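Speaker notes - Wooden dish racks: how they are made and how to live with one

Slot: 40 minutes, questions at the end. Water and a clicker on the lectern. Samples go on the side table before people come in.

Opening

Good afternoon. Thanks for picking the dish rack talk. I know there is a session on knives next door.

I want to talk about one object today, the small wooden rack that holds plates upright after washing or in a cupboard. It has very few parts. You can learn most of what you need to know about pegged joints from it, and when you are done you have something you will use every day.

I will go through the parts first, then the wood, then drilling, then glue-up, then finish, then care. If I run short on time I will skip the part about repairs and you can find it on the handout.

(Wait for the people at the back to sit.)

Where this started

The Truvthorpe class asked for a project that could be done in two evenings with hand tools and one drill. We had been making cutting boards. Cutting boards are fine but everyone owns three of them by now. A rack takes less wood and asks for more care in the layout.

The first design was too big. It held 12 dinner plates and nobody had the counter space. The second one was shorter and is close to what we still make.

The parts

Two slats. These run front and back, or left and right, depending on how you set it down. They lie parallel.

Pegs. Upright, one row per slat. The plate stands in the gap between one peg and the next, and it touches both rows.

Crosspieces. Short, and they join the slats. They keep the slats the right distance apart and stop them rolling over.

People tend to fuss over the pegs and treat the crosspieces as an afterthought. Ask the room who has owned a rack that wobbled. Most wobble comes from crosspieces that were cut to slightly different lengths. Cut them together against a stop block and check them against each other before you do anything else.

(Pass the sample rack around. Start it on the left side of the room.)

Spacing

The distance between the two slats matters more than the distance between the pegs. If the slats are too close, a large plate is tippy. If they are too far apart, a saucer drops through and sits on the counter.

Before you cut, take the plates from your own cupboard. Stand one on edge on two strips of scrap and move the strips in and out until the plate feels steady. Then try your smallest plate on the same strips. Somewhere between the two is your measurement. Write it on the scrap and keep the scrap.

Peg gaps depend on the rim. Flat modern plates need very little. Deep plates and pasta bowls lean, and they need every second gap left open. I would rather make the gaps a touch wide and lose one plate from the load.

Choosing the wood

Beech and maple are both good. They are tight-grained, they take a clean hole, and they don't have much smell. Ash looks nice but the open grain holds on to dirty water. I have made racks in pine and they dent, but they work, and for a first try pine is cheap enough that you won't be afraid of it.

For the pegs, buy dowel. You can make your own, but you will spend the evening on that. Bring a drill bit to the store and check the dowel against it, as dowel sold under one size varies from bin to bin.

Look down the length of each dowel before you pay. Put back the bent ones. 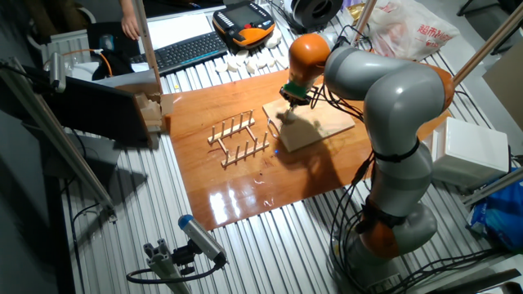

Truvthorpe Kitchen Woodwork Group

A low rack with two fence-like rows of pegs is the pattern to keep in mind for the rest of the talk. It stands flat on a board, and everything holding it together is in plain sight, so you can copy one with a ruler and a pencil.

Mention the surface too. A glossy varnished board is a pleasant thing to stand a rack on, but a rack with bare feet can slide on it. Stick-on pads fix that. If you don't like pads, leave the undersides of the slats lightly sanded and unfinished where they touch.

Keep your offcuts near you while you work. Small blocks get used as spacers, as clamp pads and as something to hit instead of the rack.

Marking out

Clamp the two slats side by side with the ends flush. Mark the peg centers across both at once with a square. Separate them only after every line is drawn. This is the step that makes the rows match.

Then run a line down the middle of each slat with a marking gauge. Where the lines cross, push in an awl. The bit will follow the awl mark and will not follow a pencil dot.

Label the slats. A and B, front and back, whatever you like. Put an arrow on each so you know which end goes where. I have turned one slat around at glue-up more times than I want to say, and the rows never line up quite the same.

Drilling

Use a drill press if you have one. If you don't, stand a square block next to the bit and sight along it. It helps to have a second person looking from the side.

Set the depth with tape on the bit. Stop short of going through. A hole that goes all the way through lets water sit underneath the peg and that is where the black marks start.

Back the drill out a couple of times in each hole to clear the chips. Blow the dust out. Test one peg in the first hole before you drill the rest. It should go in with a firm push and a light tap. If you need a real hammer blow, the slat may split when the wood swells.

(Show the split slat. Hold it up, it is hard to see from the back.)

Cutting the pegs

All one length. Stop block again. Round over the top of each one with sandpaper, just enough that it doesn't feel sharp. Put a small bevel on the bottom edge too so it starts into the hole easily.

Cut a few more than you need. You will drop one and it will roll under the bench.

Glue-up

Use a waterproof wood glue. The regular yellow kind gives up after some months next to a sink.

Put the glue in the hole and not on the peg. A thin smear around the wall of the hole is enough. If it fills the bottom, the peg acts like a piston and won't seat.

Order of work: pegs into slat A, pegs into slat B, then crosspieces. Set the rack on something flat for the last part. Sight along the rows while the glue is still soft and nudge any peg that leans. Wipe off squeeze-out with a damp rag right away. Leave it overnight.

Question that always comes up: can I screw the crosspieces on? Yes. Use stainless screws and drill pilot holes. Brass is all right too. Plain steel will rust and stain the wood.

Finish

Three choices.

Nothing at all. The rack goes gray and a bit fuzzy, and it still works for years if it dries out between uses.

Oil. Food-safe mineral oil, or a drying oil such as pure tung. Mineral oil needs doing again every month or so. Tung takes patience at the start and less later.

Varnish. Good looking on day one. The trouble comes around the base of the pegs, where the film cracks and water gets in behind it. I only use it on racks that live in a cupboard and hold plates that are already dry.

Our own long-running test is with the Gellard kitchen, which uses our racks for its lunch service. Their oiled racks have held up best. One of them has been through 661 days on the tally sheet taped inside the cupboard door, and it has had one peg replaced.

(If someone asks about the varnished one: it was taken out of use when the film started to lift.)

Care at home

Wipe it down when you wipe the counter. Stand it on its end to dry once in a while. Don't soak it and don't put it in the dishwasher.

If black spots show up, scrub with baking soda and a stiff brush, let it dry fully, sand lightly and oil again. If the spots come back in the same place, look for water sitting in a joint.

Repairs - skip if short on time

A snapped peg is the usual one. Saw it flush, drill out the stub with a bit one size under, clean up the hole by hand and glue in a new peg. Let it stand a day before you load it.

A loose crosspiece can often be worked off by hand. Scrape off the old glue down to wood. New glue on old glue doesn't hold.

Costs

The wood for one rack is little more than a short length of board and a few dowels. The Nnaji school shop ordered enough for a full year of classes and bought 1,000 pegs ready cut, which saved them a lot of sawing. For one or two racks it isn't worth it. Cut your own.

Protonska, the lumber yard by the river, will sell you short ends if you ask at the desk. Go in the morning. The good ends are gone by lunch.

Closing and questions

Handouts are by the door. They have the cutting list, the marking-out sketch and the repair notes.

The sample rack should be somewhere in the back rows by now. Please bring it up to the front when you are done with it.

If the questions are slow to start, ask what people use to dry baking sheets. There is always somebody with a strong opinion on that. The room has to be clear by 4:15.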